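Entraide Commerce de proximité > Rayon fruits et légumes > Mobilier et implantation

Présentoir à deux niveaux : comment répartir pommes, avocats et oranges ?

Hipólito Sepúlveda
Bonjour à tous. Je reprends le coin fruits d'une petite épicerie et je dispose d'un présentoir gris foncé à deux niveaux, compartiments peu profonds, séparations droites à bords relevés. Le volume est faible : deux livraisons par semaine, dont une le mercredi, et 12 kg de pommes au maximum à chaque fois. Le bac central me pose problème. Avec si peu de marchandise, le fond sombre domine et le rayon paraît épuisé dès l'ouverture. 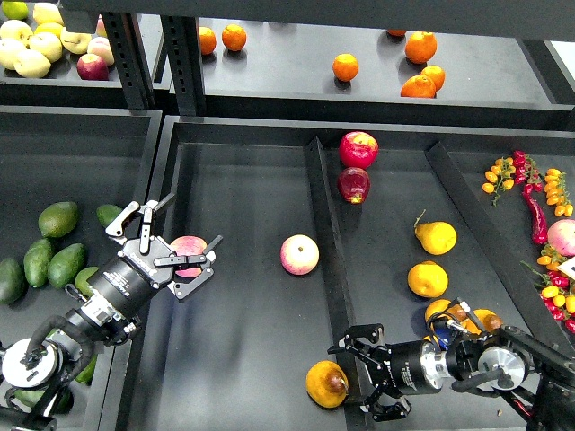
Bac central, niveau bas : pommes et fruit jaune orangé avec une tache brune.

Les avocats sont dans le bac de gauche, au même niveau. Les pommes jaune-vert et les oranges sont au-dessus, sur l'étagère. 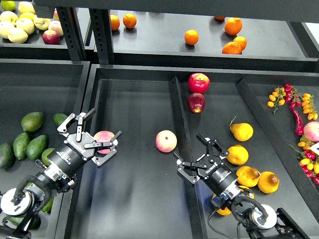
Étagère haute : pommes à gauche, oranges à droite. Avocats en bas à gauche.

Mes questions :
– faut-il regrouper toutes les pommes au même niveau ?
– les avocats peuvent-ils rester voisins des pommes ?
– existe-t-il un moyen simple de réduire la surface visible d'un bac ?

Mobilier acheté d'occasion, sans notice. Le vendeur parlait d'un modèle Platance, je n'ai trouvé aucune plaque pour le confirmer.

Flurina Mayrhofer
Dans l'ordre.

Regroupement : oui. Une même famille répartie sur deux niveaux oblige à deux étiquettes de prix et à deux contrôles. Placez les pommes à chair ferme en haut, bord à bord, pédoncule orienté du même côté. Les fruits isolés du bac central rejoignent ce groupe ou sortent de la vente. Un fruit taché se contrôle au doigt : si la chair cède sous la tache, on le retire.

Les oranges sont trop dispersées pour la largeur de leur étagère. Ramenez-les contre les montants perforés, en deux rangs décalés, et laissez le vide à une seule extrémité. Un espace libre continu passe pour une réserve de place ; plusieurs petits espaces donnent une impression de fin de marché.
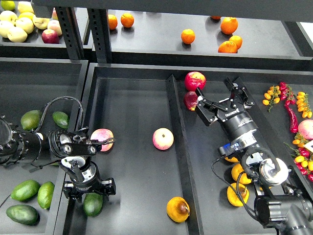
Pour la surface visible, un faux fond incliné suffit. J'utilise des plaques Kosow découpées à la largeur du compartiment, calées à l'arrière sur une hauteur de 7 cm. Le fruit descend vers l'avant et le fond disparaît en partie. Vérifiez que le bord avant retient bien le premier rang, surtout avec des oranges.

Voisinage : la pomme dégage de l'éthylène, l'avocat y est sensible. À température ambiante, des avocats fermes mûriront plus vite à côté d'elle. C'est utile si vous vendez « à manger ce soir », gênant si vous devez tenir jusqu'à la livraison suivante. La séparation entre deux bacs n'arrête pas le gaz. Éloignez les lots d'au moins un compartiment.

Un point que vous ne mentionnez pas : sur votre présentoir, un avocat se trouve à cheval sur la séparation entre le bac de gauche et le bac central.

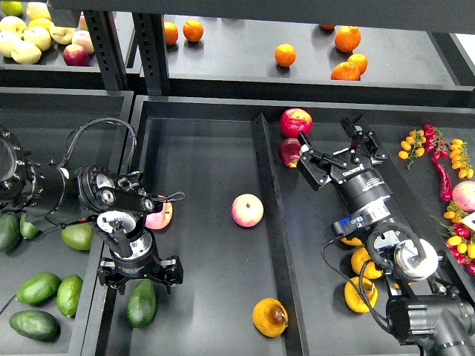 Ivana Maldonado
D'accord sur l'éthylène. Pour le faux fond je serais plus réservée, ça se nettoie mal. Chez nous, tapis alvéolé noir, lavé à l'eau tiède le soir, et on change de bac quand il est à moitié vide. Les avocats se posent couchés, un seul rang, jamais en appui sur une arête métallique : la marque n'apparaît que deux jours plus tard, sous la peau.

Hipólito Sepúlveda
Merci à vous deux. Je déplace les pommes en haut et je commence par le tapis, moins cher que les plaques. Le bac central recevra les citrons. Reste à trouver des porte-étiquettes compatibles avec le bord avant – ceux de chez Salinas sont trop épais, si quelqu'un a une référence.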